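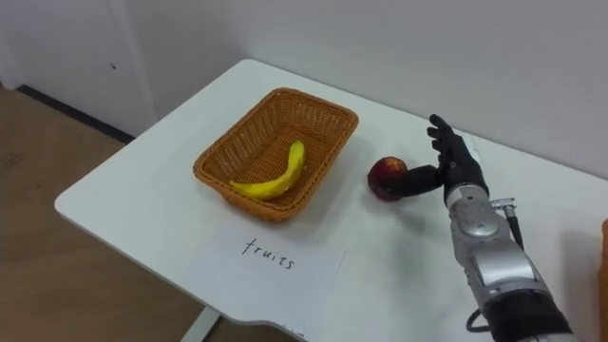
Sorting food at a shared table
Project report, Vilja Tikkanen
13 March 2018

1. Background

In our student house 14 people use one kitchen. Food is left on the table and later it is thrown away, as the others do not know if they may take it. My project studied a simple question: does a handwritten label help people to put food in the correct place?

2. Materials

I used a white table, a wicker basket and sheets of plain paper. On each sheet I wrote one word by hand with black ink, in lowercase letters. The label "fruits" lies flat in front of the basket. I first wanted to write "fruit", but many of us are not native speakers and the plural was easier to understand for them.

The test foods were bananas and apples. A banana fits in the basket easily, but it should be placed on top - under the apples it gets brown spots very fast.

3. Method

The test lasted 30 days and started in December. In the first half there was no label. In the second half the label was on the table. Every evening I wrote down which fruits were in the basket and which were beside it.

4. Results

With the label, fewer fruits were left beside the basket. Apples were left outside more often than bananas in both halves. I think people put an apple down while they are doing something else, and then forget it.

The paper moved when the table was wiped, and I had to replace it 2 times. A folded card may be better, but I did not test it.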